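Coat hangers, week two

Most of my working day at Windance goes on teaching by hand. There is a gripper for each hand, and you do the job yourself while the cameras and the markers keep track of where each gripper goes. The arm that will copy you can be in another building. Ours is in Sekport.

The job this month is hangers on a coat stand. Take one off, put it on another peg, take it off again. We want 1,000 good runs by the end of August and I was asked for 200 of them by Monday. 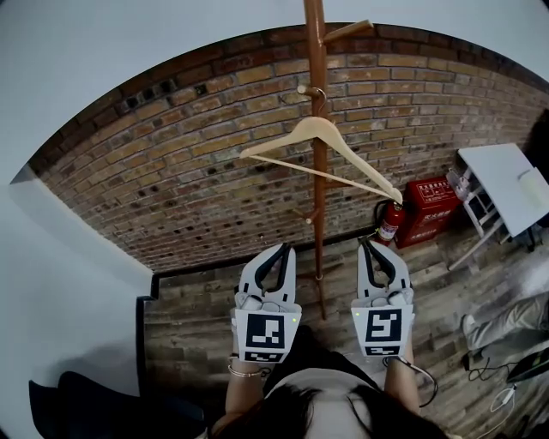
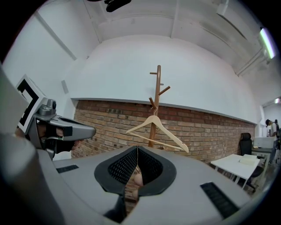 Both with the hanger on the low left peg.

Do you need to know how to program to do this?

Most people who do the demonstrations never write a line of code. You need steady hands, some patience and the sense to throw away a bad run when you know it was bad. The people at Plellico who train the model do the programming, and they would prefer that we left it alone.

Now for the things I wrote down this week.

A wire hook is harder than it looks. The fingers want to close on it flat, and if they catch it at an angle the whole hanger swings. I spent my first morning chasing swinging hangers -- each one has to be still before you let go, or the run is no good for training. Gripping the shoulder is easier but then you can't see the hook as well when you bring it to the peg.

Go slower than feels natural. Breathnach, the older of our two sets of software, loses track if you turn your wrist too quickly, and you only find out when you play the run back. I lost 7 in a row that way on my second day. The newer set copes better but takes longer to start up.

Vary the starting position. If the hanger always begins at the same tilt, the arm learns that tilt and very little else. I now shift my feet between runs and start with the hanger at a different angle.

Use both hands even when one would do. I used to leave the left gripper hanging at my side, and the arm on that side then learned to do nothing at all. These days I bring it up near the pole and keep it there, ready to steady things.

My forearms ache by four o'clock. Short breaks help more than one long one, so I stop after every set, put the grippers down and walk about for a bit.

Next on the list is a shirt on the hanger, with the buttons done up. I have tried it twice and dropped it both times.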